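Stistalura Community Kitchen
Shared Kitchen Safety Walk-Through, Spring Round
May 10, 2025

Hello again to everybody who cooks, bakes, rinses, stirs or just makes tea in our kitchen. This is the list we go through twice a year, once in spring and once in November, with comments written in as we went. I know the comments run longer than the list (they always do, and I have been teased for it), but a plain "OK" never helped anyone find the right drawer. Please read the items marked NEEDS WORK even if you skip the rest.

Floor and walkways

Path from the back door to the sink clear: OK. Much better than last time, when the folding chairs had wandered in from the hall again.

Mats lie flat, no curled corners: NEEDS WORK. The mat by the dishwasher has a corner that lifts. It is only a small lift, but it is right where you turn with a full rack of plates in your hands. I have put tape on it for now and a new mat is on order.

Floor dry at the time of the visit: OK. The mop is back on its hook with the head up, and thank you for that.

Fire safety

Extinguisher on its bracket, gauge in the green, pin in place: OK. Tag number 587, and the tag is signed.

Fire blanket within reach of the stove: OK, though someone had hung an apron over it. It is such a handy hook, I do understand, but the blanket has to come down in one pull. There are four other hooks by the pantry door.

Nothing stored on or over the stove: OK.

Smoke alarm tested: OK. Very loud! My apologies to the choir.

Hood filters clean: NEEDS WORK. They are sticky to the touch, and they go through the dishwasher perfectly well on the hot cycle, two at a time. Let's aim to do it on the first of each month from now on.

Electrical

Cords whole, no tape repairs, no scorch marks: OK on everything but the older Hasix kettle. The cord is stiff and a little cracked where it meets the base, so I have unplugged it and set it in the office with a note on it. Please don't rescue it, however kind the thought. The other kettle is fine.

One heating appliance per outlet: NEEDS WORK. The toaster and the waffle iron were sharing a power strip. Each one wants a wall outlet of its own.

Outlets near the sink trip when tested: OK, both of them, and both reset without trouble.

Counters, tables and open storage

Tabletops clean, dry and free of splinters or chips: OK.

Mugs and cups stored mouth down: OK. This was a NEEDS WORK in the fall and it has been lovely to see it change. A cup that sits open on a shelf collects dust and the odd crumb, and most people won't think to rinse it before they pour.

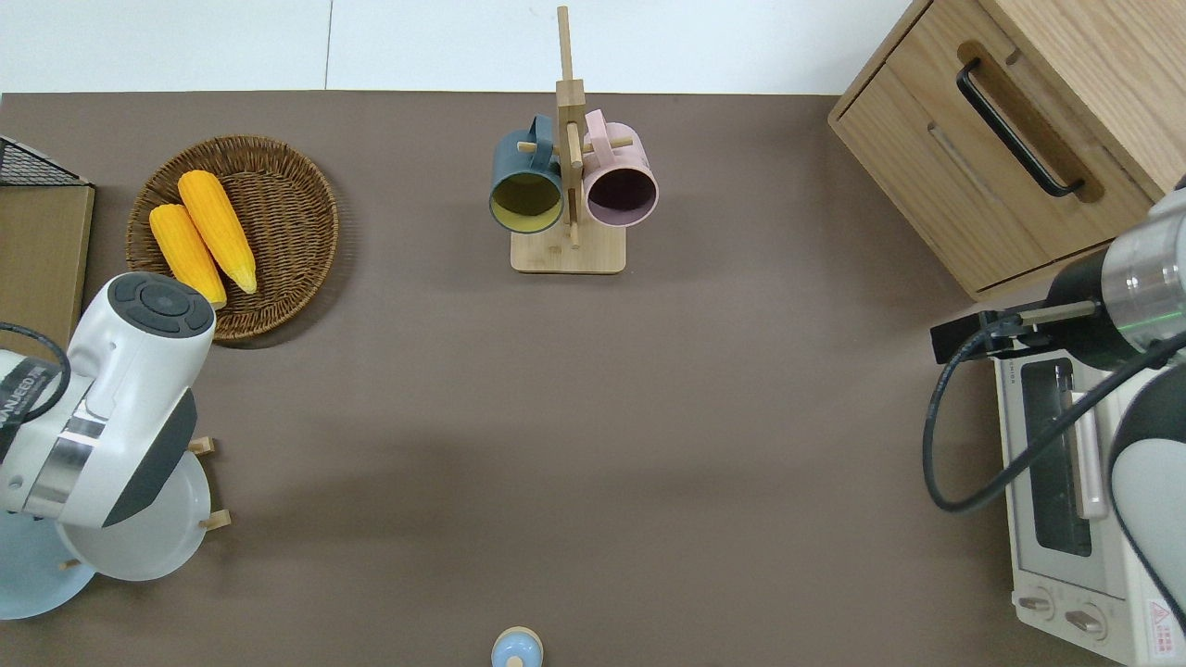
Anything with a chip in the rim still goes in the box under the sink, even if it is your favorite. I found two in the cupboard that will cut a lip sooner or later, and one of them was mine, so I do sympathize.

Heavy pots at waist height or lower: OK. The big Trernex stockpot has moved down to the bottom shelf and my shoulders are grateful.

Food left out is labeled or meant for sharing: OK.

Knives in the block or the rack, none loose in drawers: NEEDS WORK. One paring knife was in with the wooden spoons. Please, please look twice before you close that drawer.

Refrigerator and freezer

Refrigerator at 40 degrees or below: OK, just. It read 40 on the dot, with the door having been opened a good deal that morning. I'll check it again early, before anyone has been in.

Raw meat on the bottom shelf, in a tray: OK.

Everything dated: NEEDS WORK. There were three tubs with no date and one with a date nobody could read. The marker lives on a string on the freezer handle, and a month and day is plenty.

Cleaning supplies

Bottles in the locked cupboard: OK.

Original labels on all bottles: NEEDS WORK. One spray bottle had only the word "blue" on it. I emptied it and threw it out. If you refill from the big Feyisa jug, please use the labeled bottles that came with it.

First aid

Kit full and in date: OK, apart from the burn gel, which is low. I'll pick some up this week.

Items to finish before the November round: new mat, hood filters, outlet for the waffle iron, burn gel, second look at the refrigerator. If you finish one, write your initials on the copy taped inside the pantry door, and if you spot something I missed, add it at the bottom in pencil.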